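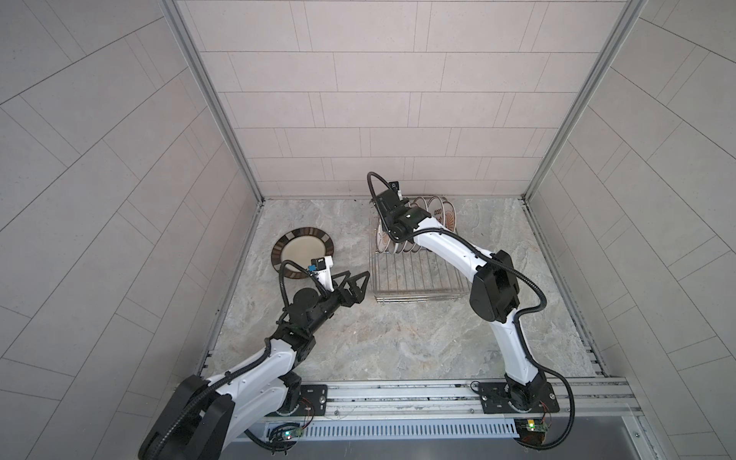 Someone at the Irkport talk told me that gray tile is the one thing in a kitchen you never have to think about again, because it goes with everything and never looks dirty. Read that remark out slowly. Then ask for a show of hands: who has gray tile, and who has scrubbed it this month? Wait for the hands. Don't fill the silence.

**Opening (keep it short)**

- I don't sell tile. I don't sell plates either. I've bought both and regretted about half.
- The talk is on three things: staggered tile, marble-look surfaces, and dishes with pictures on them.
- I'm going to doubt most of what gets said in showrooms. People who work in showrooms are welcome to argue at the end, and in Gerach they did.

**1. Staggered tile**

Rectangular tile, pale gray, each row shifted against the one below. You've seen it everywhere. The usual claims:

*"It makes a small space look bigger."* Compared with what? I have asked this in every showroom I've been in. The long lines do pull your eye sideways on a back wall. Carry the same tile onto the side walls and now the lines run off in other directions as well. Some people like that wrapped-around look. I find it busy. Say so, and move on before it turns into a debate on taste.

*"Darker grout hides stains."* Partly true. It hides brown. It does not hide white, and white is what you get from hard water and from soap. Darker grout also draws every joint for you, so a row that wanders will show it. If your tiler is good, fine. If your tiler is your brother-in-law, match the grout to the tile.

Figure for this section: the Khoo showroom in Gerach quoted me 291 dollars for sealer and a "grout care plan." I asked what was in the plan. It was a brush and a leaflet. (Pause. Usually gets a laugh. If it doesn't, carry on.)

What I'd tell a friend:

1. Take a sample tile home and lean it where it will go. Look at it at 7 in the morning and again with the lights on at night. Gray goes blue or tan depending on the bulb.
2. Smear something on the grout sample. Ketchup, then plain tap water left to dry.
3. Leave it a week before you buy.

**2. Marble swirls**

Pass the two samples down the rows here, and ask for them back. I lost one in Irkport.

Beige, gray, some soft brown, veins wandering all over. The pitch is that a pattern like this forgives crumbs. I believe it, and I think it's a bad reason to choose it. A surface that hides crumbs from you also hides them when you're wiping. You end up cleaning by feel. My own counter is this sort of thing and I go over it with the flat of my hand like I'm looking for a light switch.

Good side, to be fair: next to plain gray tile, a swirl stops the whole room looking like a locker room. One plain, one patterned. That much of the advice holds up for me. Two patterns fighting, I'd be careful.

The Rarkerau sheet comes with a promise that the finish won't fade before 2031. Ask the room how many of them keep a receipt that long. Then ask what counts as fading. I asked, and was told it would be "assessed." Price was 2000 dollars fitted, for a kitchen smaller than mine.

Don't get dragged into real stone versus printed. It eats the whole slot. Say it's a fair question for the break.

**3. Now put a loud plate on it**

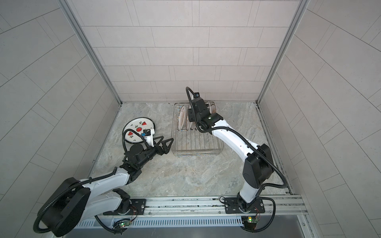
Should you pick your dishes to match your surfaces? You should pick dishes you'll use every day, and let the surfaces stay quiet.

Expand on that. Watermelon slices, red with green rinds, seeds and all, little green leaves between them, dark line around the edge. No showroom stylist would put that on a gray kitchen. They'd put out a stack of matte oatmeal bowls with a linen napkin no one may touch. But against pale tile and a washed-out marble pattern, red and green is what you look at first, and I'd say the plate does more for the room than the tile does.

Doubts, since I've been handing them out to everyone else:

- Fruit plates feel like July. Would you still want one in February? I don't know. Mine went to the back of the cupboard by fall.
- A busy plate competes with the food. Sliced tomato on a red pattern is hard to see. Rice looks great.
- Bought as a set of 11 or 12, a pattern like that gets tiring. I'd buy a couple and mix them with plain white.
- A dark rim is handy in one way. You can see where the plate ends on a pale counter. It also shows chips, if the color sits only on the surface. Run a thumbnail around it before paying.

On storage: plates standing on edge in a rack show off their faces and are easy to pull out one at a time. They also tip if the slots are wide. Measure the plate, then the slots. The catalog will not tell you this, and I have the broken rim to show for it. (Hold up the rim if I remembered to bring it.)

**If there's time**

- Open shelves. Skip unless asked. My view is dust.
- Sealer: who has redone theirs on schedule? Expect very few hands.
- The Khoo leaflet, read aloud, first paragraph only.

**Questions**

Likely ones: white grout (no, unless you enjoy it), steam cleaners (try a hidden corner first), whether gray is over. For the last one, people said it was over when I bought mine, and the showrooms are still full of it.

Collect the samples. Both of them.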